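Rumpus room

The rumpus room is a room in an Australian or New Zealand house set aside for activities the rest of the house would prefer not to know about. In Canada its nearest relative is the rec room, which is usually underground. The Australian version tends to sit at the back, at the end of a hallway or under the house where the block slopes, and is reached by a door that has never closed properly.

Name

A rumpus is a noisy disturbance, and the term is one of the few in domestic architecture to describe a room by the complaint it generates. Estate agents have spent decades trying to retire it. Alternatives have included games room, family room, second living, retreat, teenage retreat and multipurpose space, the last of these generally meaning that the garage has been carpeted. Older residents go on saying rumpus whatever the floor plan says.

Features

No fixed definition exists, and attempts to write one have a poor record. Most rumpus rooms contain a couch that was once the good couch, a television one generation behind the one in the lounge, and a cupboard of board games with the pieces redistributed among the boxes. A bar is common in houses of a certain age. It will have been built by the first owner over a long weekend and will be slightly too high for any stool sold since.

Flooring is a matter of strong opinion. Carpet is warm and remembers everything. Cork had its years, and lino never quite left. Hard floors are favoured by people who have owned a carpeted rumpus room before.

Table tennis

The game most closely associated with the room is table tennis, known in the household as ping-pong until somebody starts losing, at which point it becomes table tennis and acquires rules. A full-size table is 2.74 metres long and 1.525 metres wide, figures that buyers tend to learn after the purchase. The room needs to be a good deal larger than the table if anyone is to stand at the ends of it, and a surprising number of Australian backhands were formed by the presence of a wall.
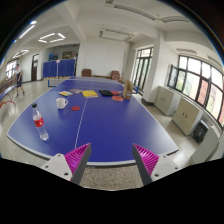
House rules vary by family and are defended with a vigour seldom brought to the published ones. The ceiling may be in or out. A ball that goes behind the bar fridge is a let in some households and a forfeit in others. Games to 21 persist among players who learned before the official change to 11, and who regard the shorter game as something of a warm-up.

Between matches the table serves as a horizontal surface. It has been used for wrapping presents, cutting out dress patterns, sorting tax receipts and seating the children at Christmas, and in many houses these add up to the greater part of its working life.

Commercial forms

Project home builders took up the room with enthusiasm once they noticed it could be added to a plan without specifying anything in it. The Leiva, a brick veneer design sold by the firm Skorham, offered a rumpus as an optional extra in its brochure, where it was drawn with a billiard table that would have blocked both doors. The rival Sturka plan put the rumpus beside the main bedroom – an arrangement that was not repeated.

The writer Tala Masri, who grew up in a Leiva, has called the rumpus "the only room in the house where you were allowed to find out what something was made of". Her essay on the subject deals at length with a dartboard and the wall on either side of it.

Decline and return

Shrinking blocks and open-plan living put pressure on the room, as did the discovery that teenagers could be made to go quiet with a phone. Many were turned into home offices. The conversion is rarely complete, and video calls are still conducted across the country in front of a folded net and half a drum kit.

The room has lately come back into favour among parents who have lived with open plan and would now like a door.

See also

Granny flat
Rec room
Sleepout
Sunroom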